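Setting up the sorting station (Flerport Robotics Club, updated 22/07/2018)

4. Slide the 2 bins together on the tabletop so they share the middle wall. Give them a shove. If they wobble now they'll wobble a lot more when the arm gets going!

5. Clamp both sides. I do the left one first, then walk round and do the right, but suit yourself.

Note: the front bin is for picking and the back one is for dropping. The McPhee kids had these swapped in their notes, so cross that out if you've got an old copy.

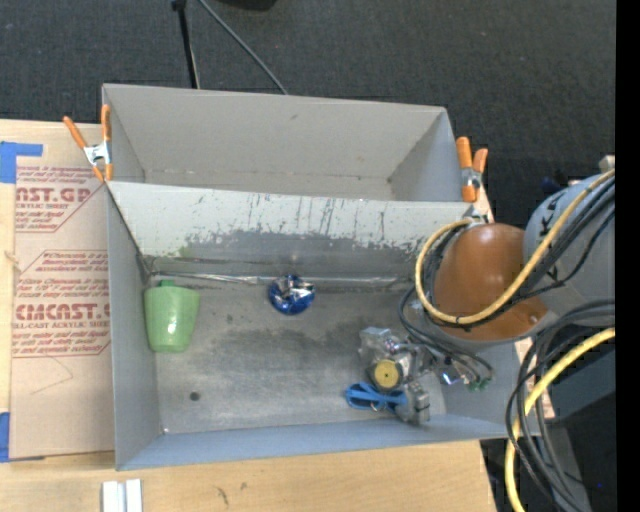 6. Put your practice objects in the front bin and leave the back one empty. I like to start new members on easy stuff and save the shiny things for when they're feeling brave. A green cup lying on its side and a scrunched-up bit of blue and silver foil make a good pair, with the foil sitting just to the right of the cup.

7. Open Pimetti, load the Nevel profile and set the speed to 12. Leave the timeout at 3000 (it's in milliseconds, which caught me out for most of September).

Caution: check your cables before you press Run. They need enough slack for the full reach, but you don't want a loop hooking on a clamp handle. Hands out of the bins, please, and one person stays on the stop button the whole time.

8. Press Run and let it do 2 slow picks before you touch any settings.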